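# Teaching Flunix by hand: your questions

**Do I need to write any code?**

Nope! You take hold of the arm, move it through the job and Flunix remembers the path. I'd never programmed a thing before I started at the Stoddale workshop.

**How many goes before it gets the idea?**

For picking up a small gear I did 48, all by hand. Start it from different spots, and let it see the gear held between the fingers as well as sitting on the table.

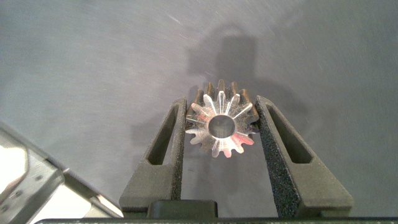
Briggs wrote in to say that remote control felt much less tiring than pushing the arm about, and that the recordings came out smoother too. I'm half convinced (my shoulders certainly are), but I still like hand guiding for the last bit, when you're closing on the teeth.

**What if I make a mess of one?**

Bin it and go again. I wait 10 seconds between goes, otherwise I get hasty and come in crooked. Open the fingers nice and wide before you set off towards the gear.

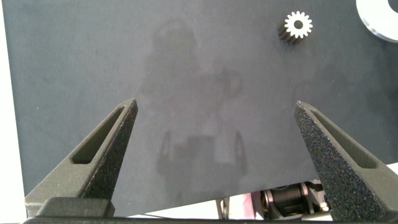 Then come down slowly, stop, close, lift. Try to do those in the same order every time!

**Can I mix hand guiding and remote control?**

Yes, just keep them in separate folders. I called mine "pushed" and "driven".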